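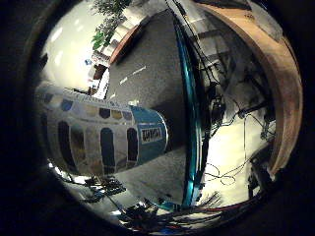
Wendville Community Streaming Channel
Minutes of the Regular Meeting of the Programming Board
February 8, 2021

Call to Order
The chair called the meeting to order at 6:30 p.m. by video conference. A quorum was present. Two members were excused.

Approval of Minutes
The minutes of the previous meeting were approved with one correction. Under Equipment, "capture card" should read "audio interface."

Channel Report
The channel closed the month with 1,152 followers. Average attendance was highest for the Thursday evening strategy game stream and lowest for the weekend morning slot. Members discussed whether the morning slot should be dropped or moved to the afternoon. The matter was held over pending a survey of regular viewers, to be posted in the channel's chat server before the end of February.

The board noted that several broadcasts ended early when the upload connection failed. The technical lead will ask the service provider for a line test and will lower the default bitrate in the meantime.

Larkari Tournament
The events lead presented a plan for an online Larkari tournament open to residents of Wendville and Leite. Registration would be capped at 70 players. Players under 13 would not be eligible, in keeping with the channel's existing account rules. Matches would be streamed on two evenings, with commentary by hosts already on the schedule.

Discussion followed on whether entrants should be allowed to stream their own matches. Some members were concerned that opponents could watch a live feed and gain an advantage — a delay on all player streams was suggested. It was moved and seconded that the tournament be approved as presented, with a required stream delay of 2 minutes. Motion carried, with one abstention.

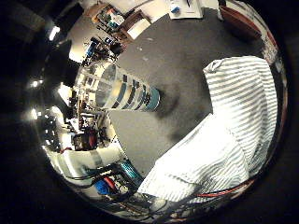
Moderation Policy
The board reviewed the revised chat rules. The new text explains how a viewer may appeal a ban and sets out who hears the appeal. A member asked that the section on links be shortened. The revised rules were adopted with that change, effective upon posting.

Overlay and Alerts
The Skimon overlay package remains in use on all shows. Hosts reported that follower alerts sometimes cover the in-game map. The technical lead will move the alerts to the lower left and circulate a test recording. No purchase was requested.

Other Business
A request from a host to add a speedrunning show was received. The host will be invited to submit a written outline and a sample broadcast.

Adjournment
There being no further business, the meeting was adjourned at 7:50 p.m.

Respectfully submitted,
Recording Secretary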